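Regional Affairs Forum > Cross-Border Matters > Nikanar delegation request to visit the Bolteren zone

Started by: charter_reader
June 2021

The provincial council of Nikanar has asked the ministry for permission to send a delegation across the line to the Bolteren joint industrial zone. According to the council's notice, the party would consist of 13 members drawn from both blocs. The stated purpose is to inspect the condition of the shuttered workshops. I would welcome members' views on whether the ministry should approve the request.

Reply from: southgate_observer

I support approval. The zone has been closed since December, and the owners have received no official account of the state of their equipment. An inspection by elected members is a modest step, and it commits the government to nothing.

Reply from: kurup_line

I must disagree with the previous member. A visit of this kind is never read as a modest step by the other side. When the Kurup crossing was opened for a council party, it was presented in their press as recognition of their authority over the road. The ministry spent months correcting that impression.

Reply from: charter_reader

The Kurup visit was made without a written agreement on flags or titles. The present request includes a draft protocol, which is attached to the council's notice as Annex 2. I would ask kurup_line whether that document meets the concern.

Reply from: kurup_line

It meets part of it. The protocol deals with flags. It is silent on joint statements, and that was where the difficulty arose.

Reply from: tariff_desk

Members may wish to note the commercial side. Nearly 67 firms held leases in the zone, a good number of them makers of household goods and kitchenware. Their association at Pilent has asked for access by its own technical staff - a request separate from the council's and, in my view, the stronger of the two.
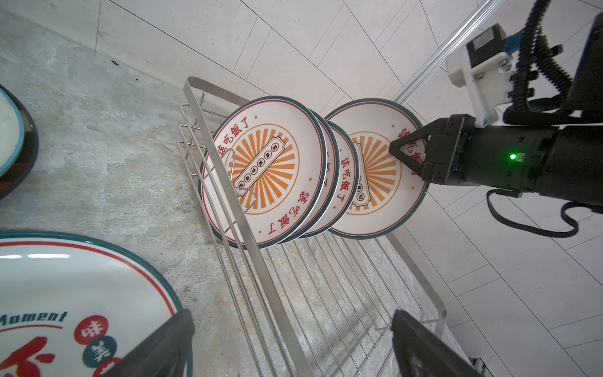
Photo: Pilent Leaseholders' Association

The association's letter asks for four days on site. Council members are not qualified to judge whether a press or a kiln can be restarted, and I do not see what their report would add.

Reply from: southgate_observer

The two requests need not compete. Technical staff could travel under the council's permit, and the ministry would then have one list of names to clear.

Reply from: tariff_desk

A single list would also mean a single refusal. The association has said it prefers to apply alone, and I believe that preference should be respected.

Reply from: thread_moderator

Members are reminded that posts should address the request under discussion. Two posts concerning the personal conduct of council members have been removed. The thread remains open.

Reply from: kurup_line

I would accept a visit on the terms tariff_desk describes, with no joint statement issued on either side. I remain opposed to the council's request as drafted.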